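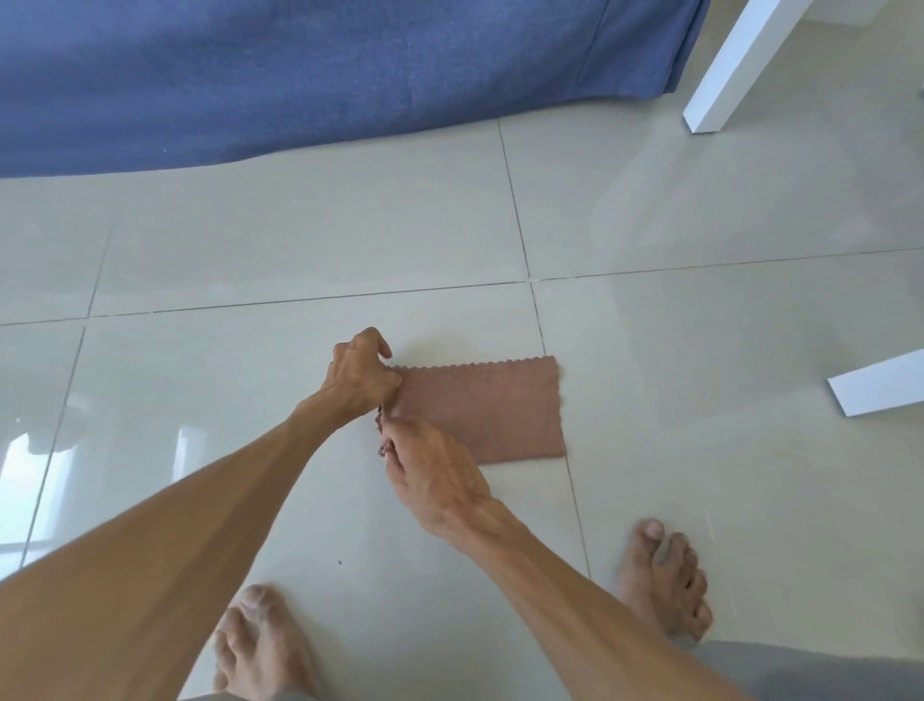
Cloth thread. I've been cutting up old microfiber towels and turning them into small rags for the kitchen and bathroom. Writing down how I do it since a few of you asked after the last one.

Most of the cutting happens on the floor. My table is too narrow for a bath sheet and I got tired of half of it sliding off while I worked on the other half. Tile is flat, it wipes clean, and the grout lines are straight enough to square a piece against.

Shoes off. I step on the fabric a lot.

First thing I do is wash everything hot with no softener. Softener leaves a coating and the cloth pushes water around after that. Line dry, or low heat in the dryer.

Then I cut off the hems and the labels. The hems on cheap towels shrink more than the middle does, so if you leave them on you get a rag that cups at the edges. Labels scratch. I learned that one on a stove top.

Sizes. Big ones for the floor, a middle size for counters, small rectangles for faucets, light switches and the track of the shower door. I use the small ones most. If you only have one towel to cut up, make it all small ones.

On edges: microfiber doesn't unravel the way a woven cotton does, but it sheds. A straight cut sheds for two or three washes and then mostly stops. A zigzag cut sheds less from the start.

I do a scalloped zigzag on one long edge and leave the others plain. That edge is the top. When I fold a cloth I fold from the top, and the pinked side gets used on the sink and the plain side on everything else. It's a small system but I can keep track of it half asleep.

Small snips for trimming, the kind you can close your whole hand around. Big shears are good for the long cuts and bad for everything after that. They lift the cloth and you end up with a step in the edge.

How I trim a side: pinch the corner with the left hand, hold it down, and bring the tip of the snips in low. Short cuts. If the fabric starts to bunch, stop and flatten it before going on. Pulling it tight makes the cut wavy once you let go.

Someone asked if it has to be microfiber. No. Flannel works, old T-shirts work. Felt is fine for dusting and useless for anything wet.

Color. Pink for the bathroom sink, gray for the kitchen, anything stained goes in the garage. I don't mix them in the drawer. I do mix them in the wash, and the pinks have faded a good bit from where they started.

Heike Kohlhase replied that she zigzags all four sides on the sewing machine after cutting. That will last longer than mine. I don't have the patience for it — a rag is a rag — but if your machine is already out it's a better job.

On weight, for the people who buy fabric new: I tried the 300 gsm from Prulik and the 800 gsm from Rathjen. The 300 is what I'd get again for small cloths. It dries fast and fits into corners. The 800 holds a lot of water but it's like wiping with a bath mat, and the snips don't like it.

The Jimach bundle is remnants, all different thicknesses. Fine for practice. Some pieces came with a cut edge already on them that wasn't straight, so plan on losing a strip.

Lint. Cut on a hard floor and you can sweep it up after. Cut on carpet and you will be finding pink fuzz until April. I go over the tile with a damp cloth when I'm done, then rinse that outside so it doesn't go down the drain.

Also shake each new rag out the back door before its first wash, and wash them by themselves that first time. I put a batch in with black pants once. Won't do it again.

Sharpening: I've had two pairs of snips done at Drerner, by the bus station. Came back cutting better than new. Synthetic cloth dulls a blade faster than cotton does, so if your edge is chewing instead of cutting, that's probably what happened.

Storage is a shoebox, cloths standing on their short end so I can see the tops. Stacked flat, I only ever used the top three.

When a rag gets stiff, or stops picking up dust, it gets one dirty job and then goes in the trash. Bike chain, usually.

My back gives out before the towels do, so I cut a few at a time in the morning and leave the rest folded by the wall. There's one green beach towel left in the pile. Not sure yet if it's going to be rags or go in the car for the dog.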